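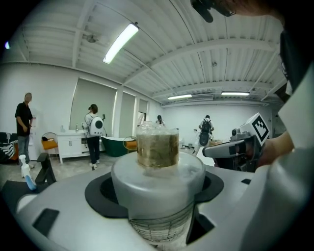
Does cold brew tea really have less caffeine than tea made with boiling water?

Usually a bit less, if you use the same leaves for a normal fridge steep, but the gap is smaller than the packets make out and it closes the longer you leave it.

The reason I ask is that the shop in Stekcombe has started selling "gentle" cold brew bags at nearly twice the price of the ordinary ones. The box says "naturally lower in caffeine" and gives no number anywhere. I stop drinking normal tea at 6 in the evening or I'm awake half the night. Is there anything in it, or is it just black tea in a nicer box?

Posted Nov 27, 2019

Hermine Haslinger
I'd want to know lower than what. Caffeine dissolves in cold water perfectly well, only slower. Leave a bag in the fridge for 11 hours and you've given it plenty of time to catch up. People also put two bags in a jug because it tastes weak, and then drink the whole jug.

The taste is smoother because fewer of the bitter tannins come out, and I think that's where the "gentle" idea comes from. Smooth and low caffeine are different things. Check the ingredients on the back. If it only says black tea, buy the cheap bags and put them in cold water yourself. If sleep is the worry, get decaf, though even that has a little left in it.

Dalgleish
cold brew never keeps me up and I have it at bedtime. works for me

rendley_tea
Depends on the leaf and how much of it you use. Whole leaf gives it up slower than the dust in a cheap bag, so comparing two different products tells you very little. I wrote to one seller in April asking for their test results and got a voucher back - make of that what you will.

One thing I'd add to Hermine's post is to keep it in the fridge while it steeps and not out on the worktop. Mine gets 6 hours and that's enough for me.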